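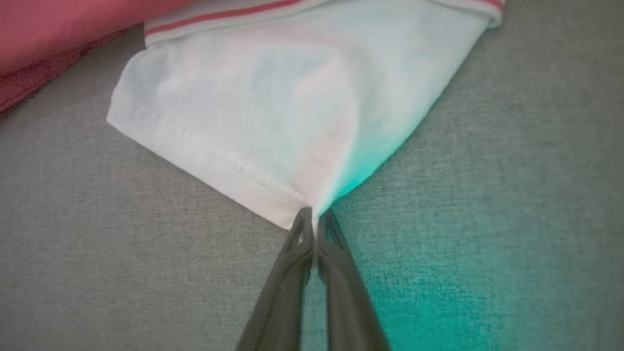 Subject: Re: [handcare] Cream or ointment at night?

Hello all,

I've been reading this thread in bits between jobs, so sorry if I repeat what's been said.

Earlier in January somebody wrote:

> My knuckles have split again and I'm getting through a tube of
> hand cream a fortnight. I put it on last thing and by morning
> they feel as tight as ever. I've been told to try an ointment
> but the one I bought (Etero, the plain one) is so greasy I
> can't turn a page without leaving a mark. Am I using too much?
> And does anybody wear gloves over it?

Yes, I'd say you probably are using too much! I did exactly the same when I moved over from cream. With a cream you can slap on a good dollop and most of it sinks in, but an ointment just sits there if you overdo it. I use a bit the size of a pea for both hands, and I put it on while they're still slightly damp from washing. That made far more difference to me than changing brands did, and I've changed brands a lot (Annan, then Etero, then the Wollitz one with oats in, which I liked but it made my wrists itch).

Gloves, yes, thin cotton ones. I bought mine from the chemist in Donstead, 2 pairs to a pack, and they've lasted well. I can't sleep in them all night – they're always in the bottom of the bed by three in the morning – but even a couple of hours seems to help. Wash them without softener if your skin is fussy about scent. Mine is.

On the cost, somebody asked whether the big tubs are worth it. I get the 400 g tub of the Etero and spoon some into a little 100 ml jar for the bedside, so I'm not sticking my fingers in the main one.
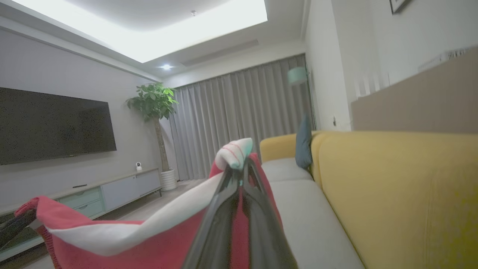 Washing-up liquid is the other thing I'd look at before buying anything else. I swapped to rubber gloves with a lining and the splits on my right hand closed up in 14 days, after I'd been blaming the weather since autumn. The left took longer, goodness knows why. If yours are bleeding or look at all infected I'd let the pharmacist see them, though, as no amount of grease will sort that out.

Has anyone tried the new Wollitz balm in the stick? I'm wondering if it's any good for cuticles or just lip balm in a bigger tube.

Best wishes from a very windy Donstead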